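Heltska Clip-On Desk Lamp, six months in

I bought the Heltska in August, after my old lamp began dimming itself whenever the fridge came on. It has a clamp, a bendy neck and a dial that clicks through 21 brightness levels. I use two of them. The other nineteen are for people with richer inner lives.

The clamp is the best part. It bit into my desk on a Tuesday and has not let go since, and there is now a dent in the pine to prove it. Put a scrap of felt under the jaw if you like your furniture.

The neck is less committed. Point it at a book and it holds for a chapter, then starts to bow, very slowly, like a butler leaving a room. The Clastell I tried before it stayed where I put it but buzzed, so pick your annoyance.

Light quality is good. On the warm setting, my grocery receipts look almost romantic. The cool setting is fine for sewing and bad for mirrors. At 800 lumens on full, it will light a small room, or wake whoever is asleep in it.
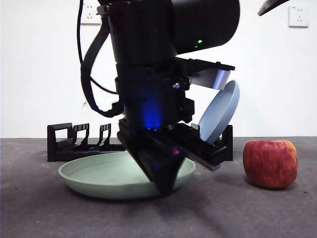
Blue glow, white wall, grey tabletop.

The cord is 6 feet, and the switch sits right at the far end of it, down by the baseboard. I have complained about this to Rekha Ahuja, who owns the same lamp and plugs hers in behind a couch — she has it worse.

Four stars. I'd buy it again, with felt.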